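高等教育管理专题　第三讲
学分转换与先前学习认定
授课:Angharad Jenkins
讲义更新:2025年5月11日,星期日

本讲内容
一、几个容易混用的概念
二、学分到底在计量什么
三、院校之间的学分转换
四、先前学习认定的常用方法
五、案例:Garrido学院的认定办法
六、成本与收费
七、阅读与作业

上一讲讨论了招生名额如何分配。本讲接着讲学生入学以后的一个问题:他在别处学过的东西,新学校认不认,认多少,由谁来认。这个问题在本科转学、在职硕士、继续教育三类学生身上都会出现,处理方式差别很大。请先读完第一、第二部分再来上课,课上主要讲第三部分以后的内容。

一、几个容易混用的概念

学分转换,指学生在甲校修读并取得学分,转入乙校后由乙校承认其中的一部分或全部,计入毕业要求。转换的对象是已经存在的学分,有成绩单可查。

学分互认,指两所或多所院校事先签有协议,约定哪些课程相互承认。互认是制度安排,转换是个案操作。没有互认协议也可以做转换,有了协议,个案仍然要走手续。

课程免修,指学校认为学生已经达到某门课的要求,允许他不上这门课。免修不一定给学分。有的学校免修之后学生仍须另选一门课补足总学分,有的学校免修等于取得学分。阅读各校规定时,这一点要单独查。

先前学习认定,范围最宽。学习可以发生在学校以外,例如工作、职业培训、自学、服役。学校要判断的是学生现在具备的知识和能力是否与某门课程的学习成果相当。

以上四个词在文件里常常互相代替。做案例分析时,请先写明你讨论的是哪一种,再引用规定。去年的作业里有好几份把免修写成转换,后面的计算就全部对不上了。

二、学分到底在计量什么

学分最初是一个行政单位,用来记录教学时间。教师上了多少课时,学生坐了多少课时,折算成学分,再据此安排工作量、核算经费、决定学生是否可以毕业。这样的学分便于管理,也便于比较,缺点是它不直接说明学生学会了什么。

后来一些国家和地区改用学习量的概念,把课堂教学、自学、实验、写作和备考都算进去。学习量仍然是时间,只是把计时的对象由教师换成了学生。这里有一个假设:存在一个“典型学生”,他完成这门课需要的时间是可以估计的。实际的学生差别很大,在职学生与全日制学生的差别尤其大。

再往后是学习成果。课程大纲要写明学生完成课程后能够做什么,例如能够独立设计一份问卷,能够解释一份财务报表中主要项目的变动。有了学习成果的表述,两门名称不同、学时不同的课程才有可能放在一起比较。

目前多数学校的做法是混合的。学分仍然按时间计算,课程大纲里另附学习成果,转学审核时两样都看。两者冲突时以哪一样为准,规定里往往没有写。审核人员一般先看学时,因为学时是数字,容易核对,争议也少。

课堂讨论题:如果一名学生用一半的时间达到了全部学习成果,他应当取得多少学分?请分别从学生、任课教师、财务部门的立场各写一段。

三、院校之间的学分转换

(一)一般流程

学生提出申请,附上原校成绩单和课程大纲。教务部门做形式审查,确认成绩单真实、原校具有办学资格、成绩达到最低线。然后把材料转给相关院系,由院系判断课程内容是否相当。院系给出意见后,教务部门登记,学生得到一份书面结果。

流程看起来清楚,实际上最慢的一环在院系。院系审核通常由一名教师兼任,没有工作量补贴,又集中在开学前后。学生常常在选课截止以后才拿到结果,于是只好先把课选上,等结果下来再退。退课有没有费用,各校不同。

(二)内容相当的判断

判断内容是否相当,常见的有三种尺度。

按课程名称。最省事,错误也最多。“研究方法”这门课在社会学院系和护理学院系里讲的可能是完全不同的内容。

按大纲重合程度。把两份大纲的主题逐条对照,重合达到规定的比例就承认。这种做法的困难在于大纲写得详略不一。大纲写得细的课程,反而更容易被找出不一致的地方。

按后续课程的需要。审核人员问的是:学生如果不重修这门课,能不能跟上下一门课?对于有先后顺序的专业,例如数学、会计、工程类,这个尺度比较实用。对于课程之间没有严格顺序的专业,它起的作用有限。

三种尺度可以并用。讲义后面的案例采用的是第二种和第三种的结合。

(三)“认了但没有用”

统计学分转换时要注意一个区别:被承认的学分和计入专业要求的学分。一门课可能被学校承认,但只算作自由选修。学生的自由选修学分本来已经够了,多出来的部分对毕业没有帮助。从学校的报表看,承认率很高;从学生的角度看,毕业时间没有缩短。

读各校公布的数据时,请查清分子是什么。如果文件只写“承认学分”,没有写计入哪一类,就不能用来说明转学学生的学业进度。

(四)层次与时效

研究生阶段的转换比本科严格。多数学校规定,已经用来取得某一学位的学分不得再次用于另一个学位。也有学校允许少量重叠,主要见于双学位项目。

时效方面,学校一般规定课程须在若干年内修完。规定的理由是知识更新。但同一个年限适用于全部学科,这一点值得讨论:古典文献课与软件开发课的更新速度显然不同。少数学校把年限交给院系决定,这样做更合理,学生查询起来却更麻烦。
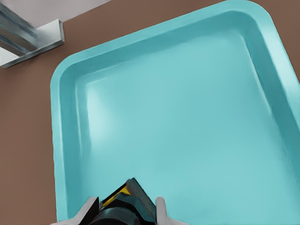
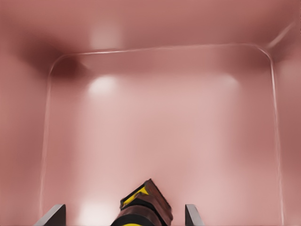
图1 浅蓝绿色塑料托盘;图2 粉色表面,看上去是一个敞口容器的内部。两图均为计算机渲染图。

四、先前学习认定的常用方法

先前学习认定没有现成的学分可转,学校要自己收集证据。常用方法如下。

(一)考试认定

学生参加一次考试,通过即获得对应课程的学分。试题可以由院系自己出,也可以使用校外的标准化考试。优点是结果明确,处理速度快,单个学生的成本低。缺点是只适合以知识为主的课程。外语、初等数学、会计基础等课程多用这种方法。

院系自己出题时,要防止两种偏差。一种是把期末试卷直接拿来用,而期末试卷只占总成绩的一部分,平时的论文和报告没有考到。另一种是有意把题目出难,使申请人很难通过。后一种情况在规定上看不出来,要看历年的通过率。

(二)材料认定

学生提交一份材料集,说明自己在什么情况下学到了什么,并附上证明,例如工作成果、培训记录、雇主信函、项目文件。评审人对照课程的学习成果逐项判断。

材料认定对学生的写作要求很高。工作能力强但不熟悉学术写作的学生,容易在这一环节失分。因此有些学校开设一门短课,专门教学生怎样整理经历、怎样把工作内容与学习成果对应起来。这门短课本身计不计学分、收不收费,也是常见的争议点。

材料里最常见的问题是只写经历,不写学习。“担任部门主管五年”是经历。“能够编制年度预算并解释偏差”是学习成果,还需要一份预算文件来支持。请在阅读样本材料时把这两类句子分别标出来。

(三)面谈与实作

面谈多用于补充材料认定,评审人就材料中不清楚的地方提问。实作用于技能类课程,学生当场完成一项任务。两种方法都要有书面记录和评分表,否则学生申诉时学校拿不出依据。

评审人应当至少两名。只有一名评审人的面谈,在申诉中几乎都会被要求重做。

(四)培训项目的整体评估

前三种方法针对个人。第四种方法针对培训项目:学校或校外机构事先对某个培训项目做一次评估,确定它相当于多少学分、属于哪一层次。以后凡是完成该项目的学生,凭证书就可以得到承认,不再逐个审查。

整体评估的前期投入较大,适合人数多、内容稳定的培训。培训内容一旦修改,评估结果就要重新确认。实践中重新确认往往滞后,证书上的课程内容与当初评估的内容已经不是一回事。学校应当要求培训方在改动内容时主动通报,并在协议中写明通报期限。

五、案例:Garrido学院的认定办法

Garrido学院以在职学生为主,开设管理学和信息技术方面的本科后课程。学院原先只做学分转换,不做先前学习认定。新办法从二月开始实行,课上会发放全文,这里只列要点。

第一,申请入口统一。学分转换和先前学习认定使用同一份申请表,由教务人员判断走哪条路线。学生不需要自己区分概念。

第二,先有大纲,后有认定。只有已经写明学习成果并经院系通过的课程才可以申请认定。没有完成大纲修订的课程暂不开放。这一条促使各院系加快修订大纲,效果比此前发的几次通知都明显。

第三,评审人付酬。每份材料由两名评审人分别打分,学院按份支付评审费。意见不一致时由第三人复核。

第四,限额。认定学分与转换学分合并计算,不得超过总学分的一半。毕业论文和综合项目不在认定范围之内。

第五,结果须写理由。不予承认的,评审人要逐条写明哪一项学习成果缺少证据。学生可以补充一次材料,不另收费。

实行后的第一轮,学院收到申请171份,其中28份属于先前学习认定,其余为学分转换。先前学习认定的份数不多,占用的评审时间却很长。教务处的内部总结提到,材料认定平均每份的处理时间是学分转换的3倍多,主要花在与申请人往来补充证明上。

学院与两家企业谈过培训项目的整体评估。Wumell的内部项目管理培训有完整的课程文件和考核记录,评估比较顺利,最后对应一门选修课。Tastero的培训以短期工作坊为主,没有考核,评估小组认为无法判断参加者学到什么程度,建议员工个人走材料认定的路线。两家企业的培训质量如何,不是评估的结论。评估只回答一个问题:有没有足够的证据支持授予学分。

申请和评审都在Flirno平台上进行。学生可以看到自己的申请处于哪一步,看不到评审人姓名。平台保留每次修改的记录,申诉时可以调取。教师方面的意见主要是评分表每次只能打开一个附件,核对多份证明时要来回切换。

案例讨论题

1. 第二条规定把大纲修订作为开放认定的前提。如果某院系一直不修订,它的学生会处于什么位置?学院应当怎样处理?

2. 第四条把认定学分与转换学分合并设限。请说明分别设限会有什么不同结果,哪一类学生会因此受益。

3. 评审人付酬以后,评审人是否会倾向于多认或少认?你需要什么数据来检验?

4. 教务处的总结只统计了学院一方的处理时间。学生准备材料的时间没有统计。请设计一个简单的办法收集这方面的数据,并说明它可能有哪些误差。

六、成本与收费

讨论收费时,先把三种成本分开:审查材料的成本,登记和维护记录的成本,以及学校因此少收的学费。前两种是实际支出,第三种是收入的减少。

收费方式主要有按申请收费、按课程收费、按承认的学分收费。按申请收费与评审工作量大致对应,学生也能事先知道总数。按承认的学分收费有一个问题:评审结果直接影响学校收入,外界容易怀疑评审的独立性。如果每个学分的收费与正常学费接近,学生也会觉得自己在花钱买学分。

少收学费这一项,在校内讨论中经常被夸大。计算时要考虑这些学生如果得不到承认是否还会入学。一部分在职学生正是因为可以认定才选择某校,对他们来说,少收的部分原本就不存在。另一部分学生无论如何都会入学,对他们来说损失是实在的。两类学生的比例要靠调查,不能凭感觉。

还有一个方向相反的因素。得到承认的学生毕业得较早,退学的可能较小,后续课程的学费更有保障。已有的研究大多显示认定与毕业之间有正相关,但申请认定的学生本来就比较有计划、动力也比较强,不能把差别全部归到认定制度上。引用这类研究时,请看它是怎样处理自我选择的。

对经费按在册学分拨付的学校来说,还要看认定学分是否计入拨款基数。有的计入,有的不计,有的打折计入。不计入时,学校做得越多,账面上越吃亏,院系的态度就会比较消极。这一点与上一讲讲过的名额分配是同一类问题,请对照上一讲的表格复习。

七、阅读与作业

必读
(1)Garrido学院认定办法全文,课上发放。
(2)样本材料集两份,已上传Flirno,一份获得承认,一份未获承认,评审意见在附件里。先自己判断,再看意见。
(3)本校现行的学分转换规定。注意其中关于成绩最低线和时效的条款。

选读
任选一所以在职学生为主的学校,查阅其公开的认定政策,与Garrido学院的五条要点对照。政策文件如果在网上查不到,请把查找的过程记下来,这本身可以作为一条发现。

作业
选择一门你修过的课程,完成下面两部分。

第一部分,写出该课程的学习成果,每一项都要用可以检验的动词。原大纲已有学习成果的,可以引用,但要指出哪些表述无法检验,并改写。

第二部分,设想一名有相关工作经历的申请人,为每一项学习成果列出可以接受的证据和不能接受的证据。说明你会采用考试、材料、面谈还是实作,几种方法并用时写明各占多少比重。

作业以文字为主,表格可作附件。引用学校规定须注明条款号和版本日期,规定经常修改,只写文件名不够。迟交须事先说明。

下一讲讨论课程审批与专业设置,请带上第一讲发的组织结构图。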